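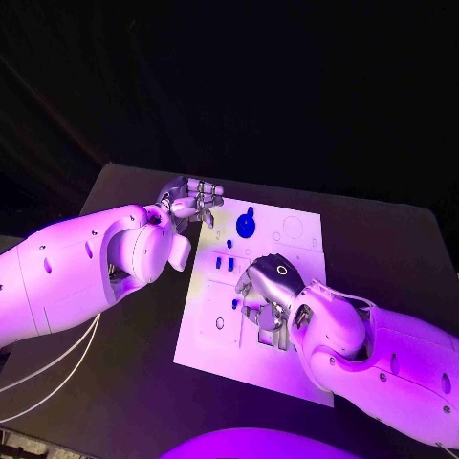
周六又在家里折腾了一整天的配对板。我入这个坑大概是去年冬天的事，起因特别随便，就是想给家里的小朋友找个能安静玩半小时的东西，结果她玩了两天就去搭积木了，我自己倒是一块接一块地收。最喜欢的一直是白底的那种，板面上用细细的灰线画好圆形、长方形和一格一格的槽位，零件该去哪儿一眼就明白，配上蓝色的小零件，清清爽爽的。尤其是那种圆圆的蓝色旋钮，上面凸起一小截，手指一捏就能捏住，太讨人喜欢了！放在深灰色的桌面上，再打一点紫光，白板子整个变成粉紫色的，我能盯着看好久。

说回我自己手里的这几块。第一块是在Karnoda买的，当时觉得五百块出头买块板子简直疯了，在购物车里放了快一个月。到手以后发现边角磨得很圆，线也印得干净，就是零件偏紧，拔的时候得用指甲抠，我右手食指的指甲就是这么劈的（后来学乖了，先剪指甲再玩）。第二块是Flanton的，便宜不少，可是线印得太淡，晚上开台灯根本看不清哪个圈是哪个圈，我拿铅笔描过一遍，描得歪歪扭扭，现在看着更难受了。

然后就是收纳这个老问题。小零件真的太会跑了，沙发缝、拖鞋里、洗衣机的滤网，我全都找到过。有一阵子我用密封袋装，一块板子一个袋子，袋子外面贴标签，坚持了不到两周，因为每次拿出来都要倒一桌子，再一个个捡回去。后来换成了浅口的分格盒，圆的放一格，方的放一格，长条的单独放，打开就能拿。盒子是Barrera的，盖子有点松，竖着放会漏，平着放就没事。我现在统共有五十二个小件，上周整理的时候数出来五十一个，趴在地上拿手电筒照了半天，最后在自己的睡衣口袋里摸到了。

玩法上我也有一点自己的习惯，不一定对啊。我喜欢从中间往外放，先把最大的圆放好，心里就踏实了，剩下的慢慢来。有人喜欢从左上角开始一排一排地填，我试过，放到一半就开始走神。还有，桌子一定要够深，板子平放的时候离自己稍微远一点，手肘能搁在桌上，这样玩久了肩膀不会酸。之前我在茶几上玩，弯着腰，第二天脖子疼得像落枕。

灯光也说两句吧，毕竟我为了这个专门买了一条灯带，长度买错了，多出来一大截，现在卷成一团塞在书架后面。紫色和洋红色的光打在白色板子上是真好看，可是蓝色零件在紫光底下颜色会变，如果你的零件有深蓝和浅蓝两种，关掉大灯以后基本上就靠猜了。所以我一般是开着白灯玩，放完了再切成紫的，泡杯茶欣赏一会儿。家里人路过问我在看什么，我说看板子，他也没再问。

清洁的话，白板子是真的不耐脏，指纹、铅笔灰、饼干渣，样样都显。我用的是拧得很干的湿布，顺着线擦，擦完再用干布带一遍。千万别用酒精湿巾！Flanton那块就是被我擦掉了一小段线，本来就淡，这下直接没了。

下一块想买Pestska的，六百，带抽屉的那款，零件可以直接收在板子底下，看着很适合我这种丢三落四的人。唯一犹豫的是它的底色是米白，跟我现在的两块放一起会不会显旧？有买过的朋友来说说呗，最好是在自然光下看过实物的。另外有没有人知道哪里能单配旋钮，我想多备两个，直径三厘米左右的那种，颜色一定要蓝的。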